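I'd been wanting to write about bamboo bed mats ever since a friend in Jolarness told me she'd given up on air conditioning at night, bought one, and slept like a stone. So I went looking for somebody who really knows them, and ended up on the phone with a woman who has sold bedding out of the same narrow shop on Ader Street for 20 years. She asked me to leave her name out ("my sister will tease me"), so I'll just call her the shopkeeper.

I started with the obvious thing. Isn't it hard?

"Everybody asks that!" she said. "You're lying on little tiles, so yes, the first night you notice. Give it 2 nights. By the second one you'll be annoyed with your old sheets."

The kind she likes best is the tile kind — lots of small rectangles in a tight grid. It bends with the mattress, she told me, and it folds up when the weather turns. She puts hers down at the start of June and packs it away in September, and in between it gets a wipe with a damp cloth and nothing fancier than that.

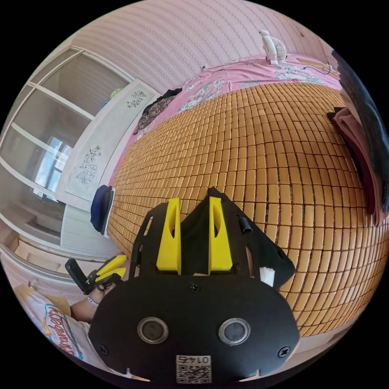 **Cowie Home Notes**
*Written by the editor, who sleeps hot and owns too many pillows*

I asked what goes under it. She's a fan of leaving the regular sheet on (mine would be a pink floral one, so I was glad to hear it), with the mat laid right over the top. "You don't need to strip the bed. Leave it made and put the mat where you sleep. If there's a bit of sheet showing at the side, who cares? That's where the fan goes."

A fan on the bed? Oh yes. She swears by a small desk fan up against the wall, on the low setting, and she's very particular about the cable. "Run it along the edge, where you won't roll on it. And move your clothes! People leave a shirt on the bed and then they wonder why the air doesn't get to them."

We got a little sidetracked on prices. The nicest mat she carries, from a maker called Dollon, goes for 951 in the local money, and she sells maybe one a summer. Her own came off the discount shelf 10 years ago and she sees no reason to replace it.

My last question was about hair, because my friend had warned me. The shopkeeper laughed for quite a while. "It catches. Long hair, it catches in the gaps. Tie it up, or put a thin towel under your pillow." She does the towel. I've ordered a mat, a big one, and I'm going with the towel too.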